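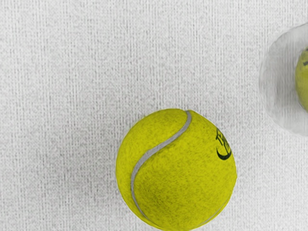

Tennis ball, yellow-green felt, black logo. Any brand.

How to wash a down comforter without wrecking it

Updated April. Quick version for people who already have the thing in a heap on the floor. Mine is an Undar, 600 fill, queen, a good few winters old. Same method for down pillows and jackets, just less drying.

What you need

A big front loader. No agitator in the middle, those rip seams. If yours at home is small go to a laundromat, I use the one on the corner in Cludedberg, the end machines are the large ones.
Down wash. I use Letemum, the liquid. Regular detergent strips the feathers and then they don't puff back up.
Clean tennis balls, a few. New is best. Old ones off the court will leave dirt on a white shell.
Needle and thread.
A dryer with a real low setting.
Time. Most of an afternoon, sorry.

Before it goes in

Read the tag. If it says dry clean only, your call. If the shell is silk, stop here.

Lay it on the bed and go over every seam. Any hole, even a tiny one, sew it shut now. A pinhole in the washer turns into feathers in the drum, in the hose, in your next load of towels. Ask me how I know.

Spot treat stains. Dab of the down wash, little bit of cool water, push the down away from that patch first so you're only working the fabric. Old toothbrush works. Yellow sweat marks may not come all the way out and thats ok.

Clean out the detergent drawer too. Leftover softener in there is bad news, it coats the down and makes it clump.

Washing

Stuff it in loosely. It should fill the drum but you should still be able to shove your arm in beside it. If you can't, bigger machine.

Cool or lukewarm water, gentle cycle. Less soap than you think. On my machine the gentle cycle runs 50 minutes.

Then rinse again. And again if you see any suds at all when you press on it. Extra spin at the end, low speed, saves you a lot of dryer time.

It will look awful when it comes out. Flat, gray, lumpy, smells like a wet dog. Normal. Lift it from underneath with both arms, don't haul it up by one corner, the wet down is heavy and tears the inside stitching.
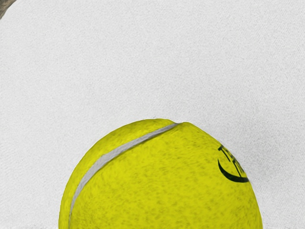

Drying

This is the part people rush. Don't.

Shake it out, pull apart the worst clumps with your fingers, put it in the dryer with the balls. They bounce around and beat the clumps open. It's loud. Shut the door.

Lowest heat. High heat scorches the down and can melt a nylon shell.

First round, 40 minutes. Take it out, shake it hard, flip it, break up lumps, back in. Second round, 50 minutes. Same again. After that keep going in short rounds until it's done, mine usually wants a couple more. Clear the lint screen every time you stop.

Worried about yellow fuzz or color coming off on the shell? Put each ball in a white sock and knot it. Also cuts the noise a bit. New balls can smell rubbery when they get warm, socks help some, so does leaving them out on a windowsill overnight first.

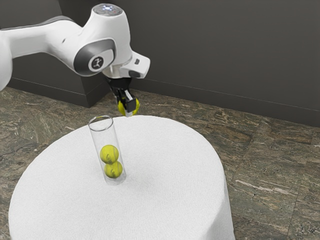

Robot arm, white, black gripper. Render: Rawashdeh

Is it dry yet

Probably not. The shell drys long before the inside does. Let it cool all the way, then squeeze a fistful near the middle. Lumps = still damp. Cold spots = still damp. Hold it up to a window, if you see dark blobs in the squares, still damp.

Smells a bit like feathers? Back in. Dry down doesn't smell of much.

When it really is done, hang it over a door or a couple of chairs until bedtime before you put the cover back on. If it's going in a closet for the summer, cotton bag, not plastic, and don't squash it under the suitcases.

If it went wrong

Clumps that won't break up: more rounds on low, more balls, pull at them by hand in between.
Musty smell a week later: it wasn't dry. Rewash if it's bad, otherwise dryer again on low.
Feathers poking through: pinch from the other side and pull them back in, don't pluck, plucking makes the hole bigger.
Still flat after all that: check for soap. Wet a corner and rub, if it foams, rinse the whole thing again.

How often

Once a year if you use a cover. Twice if the dog sleeps on it. Wash the cover as often as the sheets.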